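Sixty days to a new me, apparently

I bought the Pirkley sleep book in August because it was 2 for the price of one with a smoothie book I'll never open. It promises deeper sleep, clearer skin and "a younger heart" in 60 days. That's a lot for a paperback with very wide margins.

I got as far as page 123 before the author mentioned going to bed earlier. Everything up to then was magnesium, mouth tape and a special lamp, and the lamp comes from Stirkard, whose name also turns up in the thank-yous at the back. Make of that what you will.
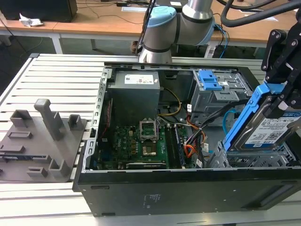
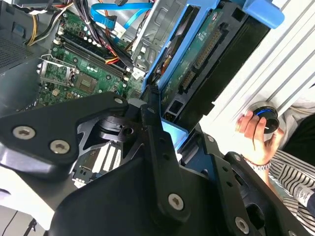
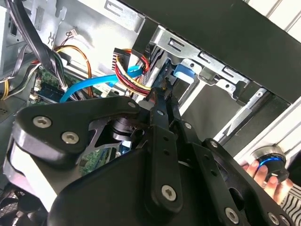 Desktop computer, side panel off.

What I did try

The no-screens-after-nine rule, mostly. I slept a bit better, but I'd also stopped drinking coffee after lunch that same fortnight, so who knows which of them did it. The book would claim both.

I skipped the Sallau tea. It tastes of hay and I've had it before.

The Trindade retreat gets a whole chapter. It costs £499 and you have to bring your own pillow. I have a pillow at home, and a bed under it, so I'll be staying put. If anyone wants the smoothie book, it's yours.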